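Hurngate Kitchen Words: read me first

Last updated April 26, 2022

Hi, and thanks for downloading this! Hurngate Kitchen Words is a plain text list of what people in my corner of the world call the stuff in their kitchens. I started it after a long argument over whether the thing you drain pasta in is a colander or a strainer (I'm firmly colander) and it got a bit out of hand from there.

What's in it

There are 300 entries, one per line, with the word first, then the meaning, then the suburb it came from. Most were collected at the Astley Street market over one very warm September, and 46 came out of old community cookbooks I'd picked up at op shops. I kept everybody's spelling, so you'll find "doily" three different ways and I'm not going to pick a favourite.

The files

words.txt is the main list. cookbooks.txt has the older entries by themselves, with page numbers where I remembered to write them down — sorry about the ones where I didn't. The Chauhan folder is named after the street, and those entries lean heavily towards spice tins and rolling pins. Gruvby is the little script I use to sort it all. It's slow and grumpy about apostrophes, but it gets there in around 7 seconds on my old laptop.

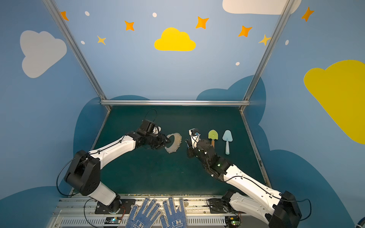
Things I'd still like to fix: the colour words are a mess (is a "greeny" a bowl or a tea towel?), and 6 entries have no suburb at all. If you know a better word for the drawer full of odds and ends, please send it in!

Use the list however you like. A mention would be lovely, but I won't chase you for it.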